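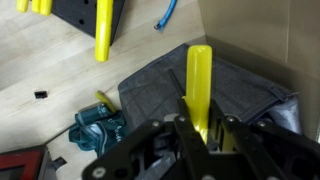

## 4. Length of stay and the choice to walk on

The Brirker trail opened in 1968 as a link between the ferry landing and the upper villages. Most of it was a mule path before that. Visitors now walk it in stages, sleeping in family guesthouses along the way, and the stage that matters most for this paper is the one that leaves Nidia. Parties that spend a second night in Nidia tend to be the ones that spend money on meals, guides and boat trips. Parties that leave after one night mostly pay for a bed and breakfast.

We asked what separates the two groups. Section 3 described the survey form and the guesthouse registers. The registers gave us 1489 parties with a usable contact address, and 691 of these returned a complete form. One form was accepted per party, filled in by whoever had made the booking. Parties that arrived with a coach tour were left out, as their length of stay is fixed before they travel.

### 4.1 Booking route

Parties that booked through Prornix stayed for a shorter time than those that wrote or telephoned the guesthouse directly. The gap remained when we looked only at first-time visitors, and it remained when we left out parties with children. It was smaller in March, when few rooms are taken and a guest who wants to stay longer can simply ask at breakfast.

Part of the gap may come from the way the listing is set up. The Prornix page for the trail shows stages as a chain of single nights, and adding a second night in the same village means going back two screens. Several respondents wrote that they did not know a longer stay was possible until they arrived. By then the next village was already paid for. One owner, Mwanahawa Kirui, had started to write to guests a week ahead offering to move their later bookings. Her house had the highest share of two-night stays in the sample, but it is also the closest to the lake, and we cannot separate the two effects with the data we have.

Direct bookers were older on average and more likely to have been before. They also asked more questions ahead of time. Owners kept some of these letters and allowed us to read them. The questions were mostly about the boat, the bus back to the landing, and whether dinner could be served late.
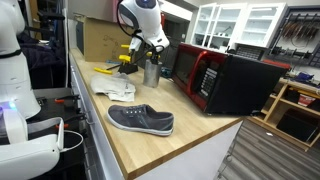

### 4.2 Footwear and luggage

Walkers who arrived with boots stayed fewer nights in Nidia than walkers who arrived in ordinary shoes. We had expected the reverse. Owners recorded footwear at the door in three groups: boots, trail shoes, and everyday shoes. The last group covers anything made for the street, such as the dark gray canvas sneaker on the wooden counter, with its white laces and white rubber sole. Sandals were entered in the same group. Owners did not find the sorting hard, although trail shoes and running shoes were sometimes confused, and we later treated them as one.

The stage above Nidia climbs 1000 meters and has a long section of loose stone. Parties in everyday shoes often learned this only from their host. Many then chose to spend the next day in the village and take the bus on the day after. Parties in boots had mostly planned the climb from home and kept to the plan, whatever the weather. In the open comments, boot wearers mention the next stage far more often than they mention the place where they slept.

Luggage transfer worked in the other direction. Kárason, the only carrier on the upper stages, collects bags early in the morning and does not hold them over. A party that has handed in its bags has to follow them. Respondents who used the transfer described it as good value, and few of them connected it with how long they stayed. Owners did. Two of them told us that guests had come down to breakfast wanting another night and had changed their minds on learning that the van had left.
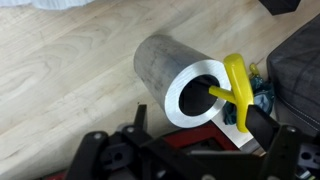
*Figure 2. Yellow hook tool inserted in the bore of a thick-walled aluminum tube.*

### 4.3 Weather

Rain had less effect than owners believed. In interviews, all of them named it as the main reason guests stay on. In the forms it came fourth, after tiredness, the boat trip and the advice of the host. The forms may understate it. A party that stays on for a boat trip on the second day may have been waiting for the rain to stop, and the form allowed only one main reason.

We compared the register with the rain gauge at the landing. Wet mornings were followed by a small rise in second nights among direct bookers and by no change among Prornix bookers. The gauge is well below Nidia, and showers in the upper valley often miss it. A second gauge was set up behind the village school late in the season, but its record is too short to use here.

Wind is a separate matter. The boat does not run in a strong southerly, and on those days some parties left early. Ovidiu Coman, who keeps the boat log, lent us his notes for the full season. They show the days without sailings but not the hours, so a morning closure and a full-day closure look the same in our tables.

### 4.4 Advice from hosts

The answers on advice were the most consistent part of the survey. Guests who remembered a particular suggestion from their host, such as a place to swim or a farm that sells cheese, were more likely to have stayed a second night. Guests who remembered only being handed a leaflet were no different from those who remembered nothing at all. 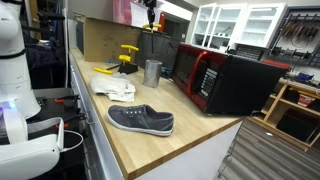
The timing of the advice also mattered. Suggestions made on arrival were remembered more often than those made at breakfast. Guests come in tired in the late afternoon, sit down, and talk for a while before dinner. At breakfast they are packing, and the host is busy in the kitchen. Ülle Sepp and Reet Vasiliauskas, who carried out the interviews, noted that hosts who also cooked had the least time to talk at either end of the day.

There is a risk that we have the order wrong. Guests who stay longer have more chances to receive advice and more reason to remember it. The form asked when the advice was given, and the result holds for advice given on the first evening, but memory of such things is not exact. A better test would have owners write down what they said at the time. Four have agreed to try this next season.

### 4.5 Price

Room price had no clear link with length of stay. Prices in Nidia are close together, and most owners charge the same for each night. The two houses that gave a discount on the second night did not advertise it before arrival. Sekar Pangaribuan's earlier work on island homestays found that such discounts change behavior only when they are shown at booking, and our small group fits with that. Meal prices varied more. They are taken up in Section 5, together with spending on guides and on the boat.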